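4.2 Surface condition and path width

Earlier reports on the Pondberg track treat width as the main measure of how well an unpaved path serves walkers and cyclists. We doubt this. The Abreu index, which these reports rely on, gives full marks to any path wider than 3000 mm and asks nothing about where on that width people can comfortably go. Of the 14 sections we walked, the index rated all 14 as good, a result that should have raised questions before now. 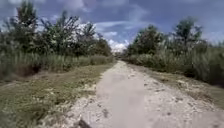

Figure 2. Gravel path between grassy verges. Loose stones lie across the right half and become denser toward the grass; the center strip is smoother.

A single width figure hides this kind of difference between center and side. Whether the difference matters to users is less clear. The Prundia survey claims that riders avoid loose stone, but it asked them at a parking lot and never watched them ride. We also found no support for the claim that tall growth beside a path narrows it in practice — the survey offers only opinion on the point. Faint tire bands are weak evidence too, as they say little about how often a path is used or by whom. We therefore report edge and center condition separately in the tables that follow, and leave the index out.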